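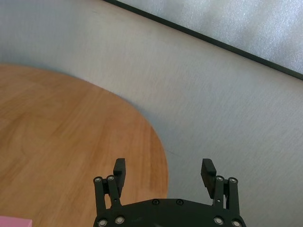

4. What the Listings Promise

4.1 The adjective problem

Every festival in our sample is vibrant. We had hoped to report something more delicate, but 605 listings drawn from Hetham, the quarterly arts and events magazine distributed in and near Toledo, leave little room for delicacy. Where a listing does not call its event vibrant, it calls it beloved, and where the event is in its first year and cannot plausibly have been loved by anyone, it is called eagerly awaited. By whom is left open.

The pattern would be easy to dismiss as lazy writing. We think that is unfair to the writers, who at Hetham are allowed 90 words per event and must spend a good part of them on the name of the event, the name of the sponsor, the place, the parking and whether children are welcome. In most entries a single sentence remains in which to say what a person would see or hear. It is hard to describe three nights of brass bands, a poetry tent and a pie contest in one sentence, and the adjective does the work of a small truck.

Two readings of this are possible. The first, common in earlier studies of tourist writing, treats the stock adjective as a sales device. The second, which we favor, treats it as a courtesy. Organizers read the listings before anyone else does, and they read their own entry first. A listing that called the harvest dance "pleasant" would be accurate and would also produce a phone call.

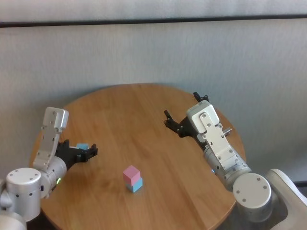
Figure 1. Photo: Kelenik.

4.2 Dates, and their absence

If praise is plentiful, practical information is less so. Our three coders marked each entry for four items: a start time, a street address, a price and some word on what happens if it rains. The Norel scheme, on which our coding sheet was based, treats the last of these as optional. Having attended a number of the events ourselves, we do not.

Start times turn out to be a matter of local theology. Music listings tend to give the time at which the doors open, dance listings the time at which the organizer would like people to arrive, and literary listings the time at which the first author begins to read, which in our field visits was never the time at which the first author began to read. One outdoor concert gave its start as "dusk." The coders disagreed over whether dusk is a time, and the disagreement was settled in favor of the listing, chiefly to get everyone home.

Prices follow a similar logic. Free events say so in the first line, sometimes twice. Cheap events give the price near the end. Expensive events refer the reader to a website. We found no entry in which a gala dinner disclosed its cost on the printed page, though several described the dessert.

4.3 The shape of the year

A reader who used the magazine as a guide to the region would conclude that culture is a seasonal crop. Summer issues are so full that the type shrinks to hold them. February, by contrast, offers a chili supper, a lecture on the history of the chili supper, and a great deal of white space, into which the designers have placed photographs of the previous summer.

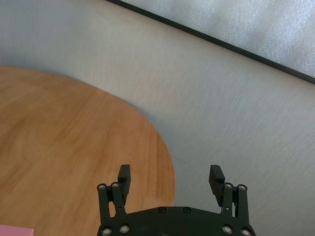
The calendar pages themselves are divided into an early season and a late season, a layout that has survived four redesigns and that readers we spoke to could recite from memory. Editors explained the division as a help to people planning ahead. On the page, however, the winter issues resemble Figure 2, where two fingers stand up at either side with a wide gap between them: a holiday market at one end, a spring flower parade at the other, and open air in the middle. Organizers who hold events in that gap told us they get better placement and worse attendance. One described her January film series as the most prominently advertised empty room in the county. We return to her case in Section 5, where it complicates our account of why anyone submits a listing at all.

4.4 Who reads to the end

We also asked readers what they did with the magazine. Of the 70 who returned our survey, most said they read the listings closely, and most of those could not name an event they had attended because of one. This is less of a contradiction than it sounds. Several kept back issues in the bathroom or the car. Others said they liked to know what was going on, and were quite clear that knowing was sufficient. A few had circled events in pen, with care, and then stayed in.

Such readers are usually counted as failures of promotion. The editors at Hetham were calmer about them than we expected, and one pointed out that a person who reads a full page of concerts on the couch has still had an evening with the arts – a shorter one, with easier parking. We have kept these readers in the analysis as a separate group, labeled "armchair attendees" in the tables that follow.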